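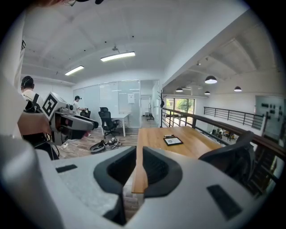
View from the hand-held gripper, upstairs office, robot arm on the left

Ticket 1069: Drandon hand-held gripper, recordings stop early
Product: Drandon hand-held gripper kit, on trial
Opened by: Onyekachi Oyelaran
Status: Open, waiting on Strobel support

Hi Strobel team,

Me again, sorry! I'm two weeks into the trial of the Drandon kit and mostly I'm loving it (the grip is so much nicer than the old Lastville one, my wrist says thank you). But I've got a recording problem I can't shake, so I'm putting everything I've tried in one place.

What happens: I start a recording, the light goes green, I do my pick and place, and when I open the file on the laptop it stops at frame 887. Same number every time. I had the length set to 1,000 in the settings page, so it should have room to spare. The picture is fine right up to the last frame, with both sides of the jaw opening showing and no smearing. No error on the laptop either, it just says "saved" and looks pleased with itself.

Things I tried, in order:

Restarted the gripper. No change.

Swapped the USB cable for the short one in the box. No change, and the short one is really short, by the way. Could you sell a longer one?

Formatted the memory card using your tool. First recording after that stopped at 592, which got me all excited because at least it was different! Then it went straight back to 887.

Rolled back to the firmware it shipped with. Now the settings page won't load in my browser, so I went forward again.

Moved to another table, farther from the arm, in case it was some kind of wireless thing. No change.

Update, same afternoon: your auto reply asked me to check the marker calibration. I ran it twice and it passed twice. I don't think it's that, but the log is attached.

Another update: I borrowed the card out of our Buvholm camera and got one full recording, all 1,000 frames. Yay! Then I tried again with the same card and it quit at 887. So maybe the card matters and maybe I got lucky, I can't tell.

Questions for whoever picks this up:

Is there a file size limit in the current firmware? The short files all come out the same size, which smells like a limit to me.

Can I get the settings page back on the old firmware, or should I leave that alone?

If you need the unit back, can you send a loaner first? I'd hate to lose the rest of the trial.

I'm keeping the bad files until I hear from you. Email is best, I never hear my phone up here.

Thanks a bunch,
Onyekachi

Attachments: calibration log, settings export, two short recordings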